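Chapter 2
What a Home-Built Arm Can Be Trusted to Do

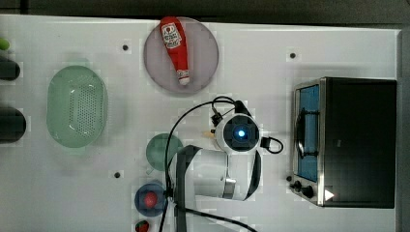

Most first builds begin with a promise that somebody else made. The kit page says the arm will clear a table. A forum post says it took one evening. Juraj Jelínek, whose build log from the shared workshop at Garside we follow through this chapter, believed neither and kept a record of every attempt. By the end of December the log held 1,775 tries at moving kitchen things from one place to another, and 21 pages of notes on cable routing alone.

Read those notes before you buy anything. A good share of the trouble in them has little to do with software. Cables snag. Straps creep along the arm. A grip that holds a small bowl says nothing useful about a bottle, and a bottle standing up is a different problem from one lying down.

We will be hard on the word "works" in the sections ahead. When a builder tells you an arm works, ask how many tries were made, who set the objects out, and whether anyone moved them between runs. If the answer is a single good video, treat it as a single try.

2.1 Before You Power Up

Start with the reach of the arm. Measure it yourself, from the base to the tip of the closed gripper, and write the number on the table with a marker.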